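Category: Cell Safety > Table Kits & Floor Marking
2909 views · 35 shares

Trestura Table Kit, bench size

I've set up more small arm cells than I care to admit, and I keep coming back to this kit from Provlow. You get a fitted cloth, a speed card for the side of the table, a roll of floor tape and a log book with 50 pages (I fill mine way too fast!). It won't replace your risk assessment — please do one — but it gets the everyday habits going.

My own house rules are printed on the card. Keep the hand speed under 250 while anyone's near, clear the front edge before you press start, and write down every change of gripper fingers, even the dumb little ones.
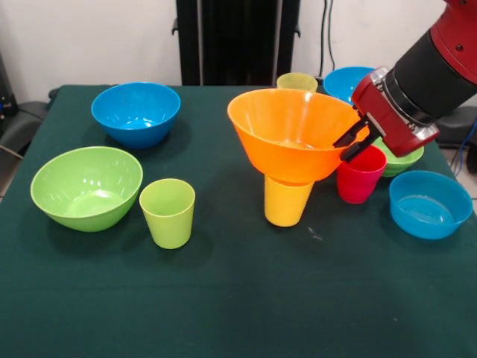 Plastic bowls and cups on a green cloth, with the arm over the table.
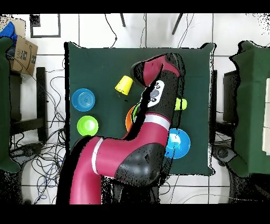

Omprakash Vishwakarma wrote in to say the card should give the speed limit in millimeters per second, and he's right, a bare number helps no one. The June batch has the unit in big type.

Ships flat, and the cloth goes in a normal wash.

Comments (3)

Paweena Inthanon: Does the tape hold on tile? Ours lifts by Wednesday.

Amrani: Wipe the floor with alcohol first, then press it down hard. Ours has stayed put.

Paweena Inthanon: Thanks, will try that on the second cell. Could we get a log book with more pages?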